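Lecture Notes, Unit 6: Does the Hand Know What It Is Looking At?
Visual Distractors and Wrist-View Policies

Welcome back, everyone, and thank you for the good questions you sent in after the last unit. Quite a few of you asked why we spent so long on the Wesard paper's appendix and so little on its main table, and I promised I would give that a proper answer. These notes are the proper answer (or most of it; the rest is in the homework). Please read them with the Unit 5 handout close by, as I am going to lean on the notation from there without writing it all out a second time.

The question for this unit is a plain one. We train a robot hand to reach for things by showing it many demonstrations, and each demonstration comes with pictures from a camera that rides along near the wrist. When the trained policy does well, what in those pictures is it using? We would like to think it is using the object. Very often it is also using the table, the wall, a seam in the wood, or whatever else kept turning up in the same corner of the picture during training.

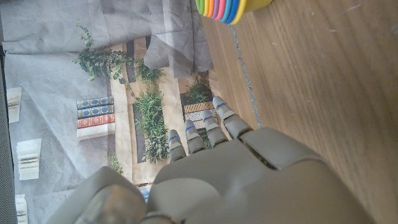 Notes prepared by the course instructor, Grultenport Robotics Seminar
Revised November

So let us start with the setup, and take it slowly. In the Minivstead study, which is our main example this time, a five-fingered hand works over a wooden surface. Part of that surface is covered by a printed sheet showing shelves, books and plants. The toy with the rainbow-colored rims is real and stands on the wood. The books and the ivy are only ink. A person sorts this out in no time at all, helped along by the creases. A policy that has only ever been given pixels and joint angles has no such luck, and whether it learns to treat the printed things as scenery depends on what we fed it.

I like this arrangement very much as a teaching case, and I'll tell you why. Most of the distractor experiments you will read about scatter extra real objects around the target. That is a fine thing to do, but it mixes two troubles together. A real extra object can confuse the vision side of the policy, and it can also physically get in the way of the fingers. If the success rate drops, you can't tell which of the two did the damage without a good deal of extra work. A flat print pulls them apart for us. It adds strong color, strong edges and familiar object shapes, and it adds next to nothing that a fingertip could bump into. (Next to nothing! A fold in a loose sheet does have some height to it, and we will come back to folds further down.)

6.1 The two training sets

The authors collected 300 demonstrations on the bare surface and called this set B. They then collected a second set of 300 with a printed sheet laid down, shifted and turned between demonstrations, and called this set P. The same operators, the same targets and the same starting poses were used for both. Out of set P they threw away the demonstrations where the operator lost tracking or bumped the surface, which left 265 usable ones. Please notice that this makes the comparison slightly unfair to P, as it has less data to learn from. The authors say so themselves, and they left it that way, which I think was the right decision. If P wins with less data, the argument only gets stronger.

Each policy is the same small network, the Egger encoder from Unit 4 with the action head we derived on the board. Nothing in the network was changed between B and P. Keep hold of that fact when you read the results, for it means that any difference has to come from the pictures and the motions that went in.

6.2 What the encoder is given

Let x(t) be the wrist picture at time t, and q(t) the joint angles. The policy predicts a short chunk of future joint targets, a(t) through a(t+k), from the pair (x(t), q(t)). You will remember that the camera moves with the hand. This has a pleasant consequence and an awkward one.

The pleasant consequence is that the hand takes up nearly the same part of every picture. Its knuckles, its seams and the blue stripes on the fingers stay close to where they were, and they change only as the fingers bend. The encoder can use this as a steady reference, a bit like the way you always know where your own nose is.

The awkward consequence is that everything else moves, and it moves together. When the hand travels forward, the target and the background both slide through the picture, and during a smooth reach they are tied to one another almost perfectly. Suppose the background never changes between demonstrations. Then "the target is at such a place" and "the seam in the wood is at such a place" carry much the same information for any target that is always put down in the same spot. The network has no reason to prefer one over the other. It will take the one that is easier to read, and a long straight edge is very easy to read indeed.

This was the step that gave people trouble last year, so please work it through on paper before class. Write the background position as b, the target position as g, and ask what happens to the training loss if the network ignores g altogether. When g minus b is constant over the training set, the answer is that nothing happens to it. The loss can't tell the two apart.

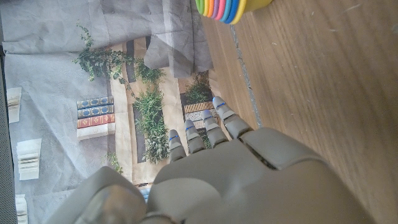
Figure 6.2. Wrist view with the hand over the printed sheet; the colored rings are at the top edge.

Now compare this view with the one at the start of the notes. In both of them the toy shows only in part, up at the top edge, while the printed shelves and plants cover a good share of the left side. I would like you to think about that from the encoder's point of view. The thing we care about gets a small strip of pixels, and the ink gets a whole lot more. If we went by area alone, we would have to say the picture is "of" a bookshelf!

The fourth finger is worth a thought too. It extends well up the view, and depending on the hand's pose it can come between the camera and whatever lies beyond it. For wrist views of this kind, partial blocking by the robot's own fingers is an everyday matter, and a policy has to cope with it whether or not any distractors are around. In 6.4 we will treat self-blocking as its own source of error, and you will see that it behaves quite differently from the background kind.

6.3 Results, and how to read them

On the bare surface the B policy reached 98 percent success, and the P policy did as well to within the spread between seeds. So on the home ground of B there was nothing to choose between them. If the authors had stopped there (and I have read papers that did), they would have reported that printed backgrounds make no difference.

They then laid down sheets that neither policy had been trained on. P held up well. B did not, and the way it failed is the part I want you to remember. It seldom reached toward a printed object, which is what most of you guessed in the poll. What it mostly did was reach smoothly and confidently to a spot displaced from the target, and the displacement followed the border of the sheet. The policy had been steering by an edge in the wood, and the sheet's border offered it a different edge.

Do be a little careful with the word "confidently," by the way. I use it loosely for a motion with no hesitation in it. We haven't measured any confidence, and in your reports I will ask you to say what you measured.

6.4 Folds, flaps and the matter of height

I said we would get back to folds. Both views have loose gray material bunched up toward the top of the sheet. A fold like that makes soft shadows, and shadows are one of the cues that a network may use to judge that something stands up from the table. A print with folds in it therefore gives a mixed message: flat ink in most places, true relief in a few. The authors ran 2 conditions to look into this, one with the sheet taped smooth and one with it left loose. P was trained on loose sheets and managed both. A policy trained only on smooth sheets lost ground when the sheets were loose.

My own reading is that the untidy sheet was the better teacher, though I wouldn't hang a general rule on a single study. It is tempting to tidy a workspace before collecting data, and I have done it myself more times than I care to say. You may be removing just the variation that your policy needs.

6.5 Homework

Read sections 3 and 5 of the Minivstead report, and skim the rest.

Work the loss argument from 6.2 for the case where g minus b is not constant but has a small variance. How large must that variance be, compared with the noise in reading g, before the network gains by attending to the target?

Take the two wrist views in these notes and mask the hand out of each by hand, in any drawing program you like. Compute the share of the remaining pixels that belongs to the sheet, to the wood and to the toy. Bring your numbers along, and expect them to differ from your neighbor's, especially along the folded part.

Write half a page on how you would design a third training set, C, that would separate edge-following from true target-following without the use of any printed sheet. Rough ideas are very welcome, and so are drawings.

Next unit: augmenting wrist pictures in software, and why pasting a new background behind a moving hand is harder than it sounds.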